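2023-10-15

Spent most of today with the budget spreadsheet open in one window and a bag of pretzels in the other hand, so forgive the crumbs, future me. The equipment request for Parna has to be in before December and I've got a number at the bottom of the sheet that I don't like. It's not a scary number, it just isn't an even one, and I know perfectly well that somebody upstairs is going to pick at it.

The big question is still the same one as last week – more hand-held grippers now, or hold everything back and put it toward an actual arm? Vasilică Ursu wants the arm. He has wanted the arm since the day I met him! He sent me the Quintero quote again this morning with no message, only the attachment, and I laughed out loud in my kitchen. I'm on the side of the grippers. They're cheap, we can print a lot of the parts ourselves, and when one cracks you curse a little and put on another finger.

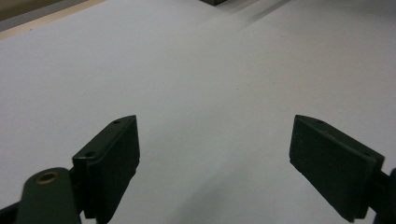
Open fingers over the white board, from the gripper's own camera.

Fingers are the easy line in the budget. I put down 24 spares and that should see us through the winter (I'd wanted more, but the filament is its own line and I didn't want the two of them staring at each other). I went with the same dark green again for the next batch. Vasilică thinks we should go lighter so that chips and wear are easier to spot, and he may have a point, but I've got most of a spool left and I'm not throwing it out over a color. The cameras are where the money goes. I had Mikow down for the lot, then found out their delivery time has gone up to 16 weeks, and that's no good to anybody. So now half the evening has gone into reading about lenses from Arnach, who are a bit pricier and have a website that looks like my uncle made it, but they do answer the phone.

And cables! I always forget cables. Last year I left them out completely and we ended up buying them one at a time out of petty cash like teenagers buying gas. This time they've got a line of their own, $454, and I'm going to defend it to the death. I want longer ones, too, plus some clips for the floor and a couple of sleeves. 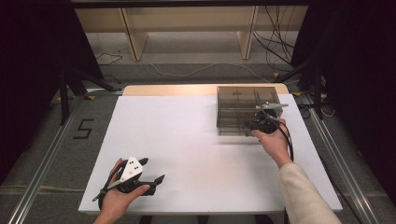
Anyway, back to the arm, which I keep coming back to even when I'm trying to brush my teeth. What bugs me about the quote isn't the price of the thing itself. It's all the stuff that gathers around it – the mount, the controller, the training days, somebody to come out and look at the wiring. Quintero lists every bit of that as optional and I don't believe them for a second. I called and asked what happens if you don't take the training days, and the guy went quiet and then said most customers take the training days. Well, okay then.

My plan for now is to ask for the grippers in full and put the arm in as a second phase, with a price and no date. Vasilică will grumble. I told him on the phone tonight and he grumbled, so that's one prediction right already. He did agree that we need 2 more sets before we need anything with a motor in it, and I wrote that down while he was saying it, in case he takes it back.

Still to do: get shipping from Arnach in writing, ask if the stands can go under furniture (different budget, much friendlier person), and fix the formula in the totals column that keeps adding the tax twice. I found that one at ten at night, so the number I've been fretting over all day is wrong anyway. Going to bed. Pretzels are gone.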